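Is the Workneh tidying plan from Ulow worth adding for a living room?

Posted 9 November 2020

We have the base Ulow service at our office lounge and they're offering the Workneh add-on, which covers soft furnishings — pillows, throws, that sort of thing. It's 47 dollars a month with a 25 dollar setup fee. Does it cope with a leather couch? Ours is slippery and pillows end up on the carpet all day.

Inna Stelmakh
We've had it for two months. Square pillows are fine. It uses both arms and takes the fabric by a corner, so very thin covers may get creased. Leather makes no difference to picking up, but pillows can slide after they're set down, and you have to ask for a second pass. Ask for the 7 day trial before you pay the setup fee. My two pictures have the same kind of couch as yours, cream leather, with a white pillow on the carpet in the first and the teal one in the right hand in the second.

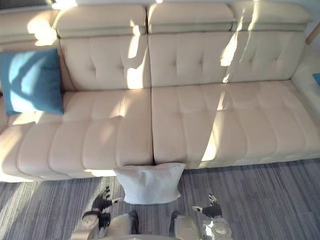
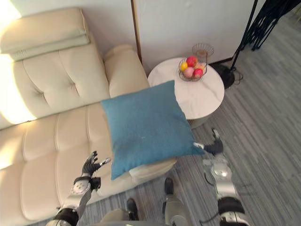

Pliven
Depends how often you'd run it. We dropped the add-on and kept the base plan. Support was OK but the trial doesn't include throws, so check that first.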